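Gondside Two-Part Work Table, Beige

A large, plain work table for cable work, parts sorting and general bench jobs. The top is pale beige and has no pattern, so a short length of network cable or a small plug is easy to find on it. A thin seam runs across the top from side to side.

Sold by Willari. Item no. 434. Ships in 2 cartons. Assembly takes two people and a 6 mm hex key (included). 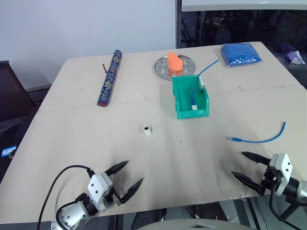

Care and use

Wipe with a damp cloth and mild soap. Dry the seam after cleaning. Do not cut directly on the top; use a mat when trimming cable ends. Pick up offcuts before sliding anything heavy across the surface.

Delivery and returns

Curbside delivery is standard. Inside delivery can be added at checkout. Unassembled tables may be returned in the original cartons. For bulk orders or replacement hardware, contact Lerato Zwane in the sales office.

Page updated June 8, 2023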